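Search this archive
Enter search words Go Advanced
Print this message E-mail this message to a friend

Subject: Re: Old office machines — keep, repair or recycle?
From: Kiri Pearce
Date: 7 October 2024

> We have 15 desktop machines in the Stidudden office that won't take the
> new operating system. The quote for replacing the lot is more than we
> spend on heating in a year. Has anyone on the list kept old ones going,
> and was it worth the bother? Also, what do you do with the drives on
> the ones you get rid of? Our insurers have started asking.

We went through this at Flellomton in May, so I can tell you what we did, though your machines may be a different age from ours.

The first thing was to write down what each machine was used for. We had never done that. The asset list had serial numbers and purchase dates on it but no mention of who sat at the desk or what they ran. Several machines turned out to be doing very little. The one in the post room printed labels and did nothing else. Two in the back office were switched on by habit.

After that we sorted them by job. Anyone handling payroll or members' details got a new machine, and I wouldn't argue with that part of your quote. You don't want personal data on something that has stopped getting security updates. The label printer stayed as it was, but we took it off the network and it gets its address file on a stick. The rest went to Linux, which was fine for web and e-mail and less fine for the one spreadsheet with macros in it. That spreadsheet took longer to sort out than all the installations together. If you have one like it, start there.

On cost, the new machines came to just under 3,000 pounds with tax. Parts for the old ones were 460 pounds, nearly all of it memory and solid state drives. We went up to 8 gigabytes in each. Check the type before ordering. I ordered the wrong sort for one model and the supplier at Wivach charged us a restocking fee, which was in their terms, so I have no complaint. Fitting was done in-house. Allow time for the dust. Change the small battery on the board while the case is open — if the clock has been drifting, that is probably why.

I would not bother replacing processors. We looked into it for the two slowest machines and the gain didn't justify the price, and on that sort of board it is easy to bend something you can't put straight again. If a board has failed, treat the machine as scrap and keep the power supply and memory for the others.

As for drives, our insurers asked as well. They wanted a record for each drive with its serial number, the method used and a signature. For drives that still worked we ran a full overwrite and kept the log. For the ones that didn't, we paid to have them shredded and got a certificate. Take the drives out yourselves before the collection van comes. Our first collector wanted to take the machines whole and send the paperwork afterwards, and I said no to that.

We ended up using Hosoda for the recycling. They charge for collection but not by weight, and they sent the transfer notes the same week. They will take monitors and cables too. They would not take toner cartridges or the old laminator. Ask what they do with machines that still run, as some firms sell them on. That may suit you or may not, but you should know before you sign. Old asset stickers want peeling off in any case.

One point on accounts: if the machines are still on your books at any value, get them written off in the same year they leave the building. We left it until after the year end and the auditor raised it. It was a small sum but it meant another letter.

I have a blank copy of our drive record and the sorting sheet. Both are one page. I can send them to anyone who writes to me off the list — attachments over a certain size get stripped here and I don't know what the limit is at present.

Does anybody have experience of leasing? We are being pushed towards it for the next round and I can't make the figures come out in its favour.

Kiri Pearce
Flellomton
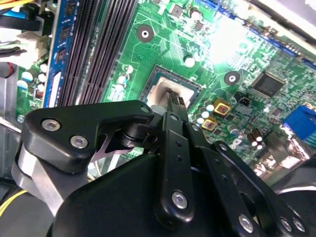 Motherboard with processor socket and memory slots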